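Search this site Search

I am firmly on the side of the tablecloth. My sister-in-law says a bare table is easier to wipe, and she's right, but a kitchen isn't only for wiping! Ours cost 5 pounds on the market in April and has been on ever since, washed at 90 when it gets really grim (the label disagrees).

People buy a Tultano table and then spend years frightened of it - mats, coasters, the lot. Throw a cloth over it and have your breakfast. 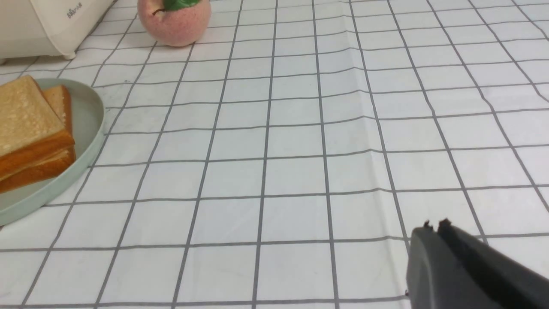
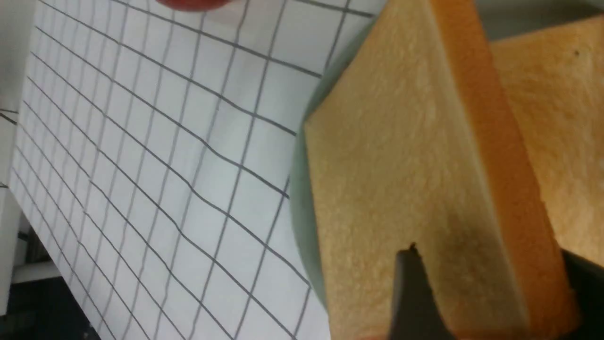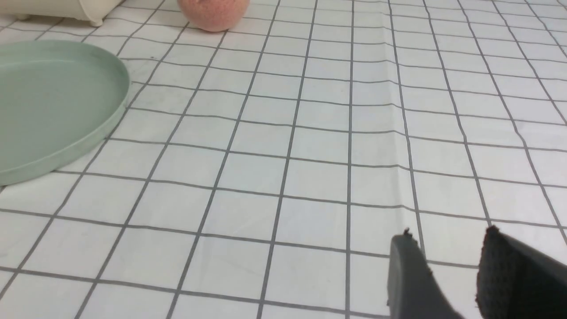

Ironing is where I lose people. Mum ironed hers every week, both sides, and I've done mine 2 times, once for Christmas. Wrinkles don't bother me in the slightest. Checks are kind to a lazy person anyway, and when the grey lines go wavy, like they do through the middle and over to the right in the first photo, I think it looks friendlier. Plain white would have me reaching for the iron, and I'd resent it all morning.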